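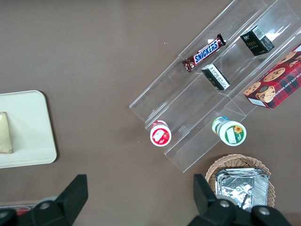 Section 4. Setting Up the Snack Table for an Open Day

This section covers the Rurkley arm in visitor mode. Complete Section 3 (homing and wrist camera check) first.

1. Stand the clear tiered rack on the table and load it. Boxes and bars go on the upper shelves, round cups on the lowest with lids facing up.

2. Set the tray to one side of the rack and the basket in front. Leave open tabletop between the tray and the rack.

3. On the panel, enter service code 3149 and select DEMO.

4. Set speed to 40 percent. Do not run at 100 with visitors in the room.

5. Open the gripper fully and jog the wrist over the rack. Check that the cups are in view between the fingers.

6. Run 2 test picks from the lowest shelf before the doors open.

NOTE: Clear plastic gives bright reflections along its edges. If the arm misses a shelf - most often the top one - dim the overhead lights and repeat step 5.

CAUTION: Foil packets can tear under full grip force. Select SOFT before picking from the basket.

For table layouts used at the Cudholm open day in April, contact Toshiko Noguchi.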